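Vestunell Site Safety Walk: Carrying and Supply Tasks
Postside building, ground floor rooms
Date of walk: August 13, 2018
Form used: general workplace, with the automation pages added in December

Marks: OK = no action. FIX = put right and initial the sheet. OPEN = needs a decision from the site manager.

Part 1. Floors and walking routes

1.1 Floor surface sound, no lifted boards or edges. OK
1.2 Routes between rooms clear for a person carrying a load with both hands. OK
1.3 No cables across a walking route. FIX
Comment: Same finding as last time. The cable behind the robot lies loose on the parquet, and a second one, white, is curled by the base of the air purifier. People in this room now spend more time walking around the robot than they did carrying the jugs themselves, so the floor matters more than it used to. Use the overhead run wherever the length allows.
1.4 Doors open fully and are not used for storage. OK
Comment: Keep the door closed during a carrying run. Two staff said they would like a sign on the corridor side telling them when a run is on. Agreed, sign to be ordered.

Part 2. Carrying by robot

2.1 Person in charge of the run named on the board before the start. OK
2.2 Stop button within reach of that person for the whole run. OK
2.3 Everyone else at least 2 meters from the robot while it is walking. FIX
Comment: Staff keep to this at the start of the shift and drift closer later on. Mark the distance with floor tape. Wieser has tape that comes off parquet cleanly.
2.4 Load within the limit on the task card. OK
2.5 Container closed before it is handed over. OPEN
Comment: The task card does not say who checks the cap. Before the change the person who filled the jug also carried it, and checked it without being told. Now one person fills and another runs the robot. Write it on the card.
2.6 Suspended cables have enough slack for the full route and stay clear of the head and arms. FIX
Comment: Too much slack at the head end. Tie back.

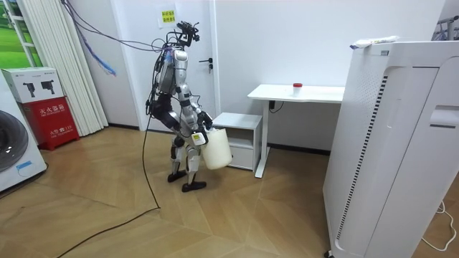

Item 2.6, carrying run with the white jug. Cables around the head and shoulders, long black cable on the floor.

2.7 Grip looked at before the first step. OK
2.8 Nobody reaches in to steady a load while the robot is moving. OK
Comment: Asked each person on shift what they would do if a jug slipped. All said let it drop and press stop. Good.

Part 3. Fire and chemicals

3.1 Extinguisher cabinet reachable, nothing in front of it. OK
3.2 Top of extinguisher cabinet clear. FIX
Comment: Cardboard box on top. Move it to the store.
3.3 Labels on containers facing out and readable. OK
3.4 Spill kit stocked and its place known to all shifts. FIX
Comment: Stocked, but the late shift did not know it had moved. Tell them at handover.

Part 4. Work and workload

4.1 Staff trained on the automation pages. FIX
Comment: Early shift done. Late shift has 2 people outstanding. They are not to run the robot alone until signed off.
4.2 Hand carrying still practiced. OPEN
Comment: Several people have not lifted a full container in weeks. On days the robot is down they go back to it for a whole shift, and two reported sore shoulders afterward. Suggest a short hand carry turn each week and no full shifts of it.
4.3 Breaks taken away from the run area. OK
4.4 Staff able to raise a concern without stopping work first. OK
Comment: Main concern was hours. Staff asked if the carrying rounds will be taken off the rota once Stineo finishes the new schedule. I could not answer that. Passed to the site manager, who should reply in writing.
4.5 Watching time limited. FIX
Comment: The person in charge of a run should be relieved after around 10 minutes if no other task breaks it up. Present practice is longer. Standing and watching is tiring in a different way from lifting, and this came up with almost everyone.

Follow-up: FIX items before the next walk. OPEN items to the site manager, log reference 785. Run area stays in use with the distance rule enforced.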